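## 3. Visit to the Zarkley open day

Our group went to the open day at Zarkley in September to see how a two-armed robot is programmed for everyday handling tasks. We had already read the handout from Ramanauskas, the company that supplies the control software, so we went straight to the demonstration room. We were allowed to stand behind the tape and take notes, and there was time for questions after each run.

The station we spent the most time at was the drinks station. The robot has two jointed arms with a black hand on each, and the job is to work with a bottle of water and a glass on a plain white table. The staff told us the task sounds easy but takes a lot of training data. They had recorded 2,719 runs by the time of our visit, and 761 of those had been thrown out for one reason or another – mostly bad grips.
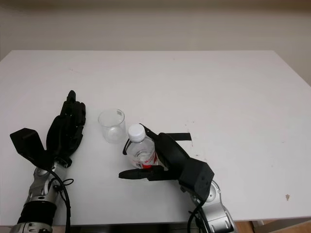
We asked why they use hands with fingers when a simple two-part gripper costs less. The answer was that the same hands are used at the Brutent station next door, where the parts are odd shapes, and they did not want to change tools between jobs. A thin plastic bottle is also a good test of grip force. Too much and the sides buckle, too little and it slips.

Each group could ask for 5 runs. We wrote down the start position of the bottle and the glass each time and noted whether the operator had to step in. Our notes are in Appendix B. We did not time the runs, and we should have, as that would have let us compare them with the Florum arm in our own lab.

One thing we had not expected was how much of the work is setup. The operator checked the cables, the camera and the table height before the first run, and this took longer than the runs themselves. The log for the station had nearly 600 entries, and many of them were about setup – a loose plug, a table moved by a few millimeters. We have added a setup checklist to our own plan in Section 4.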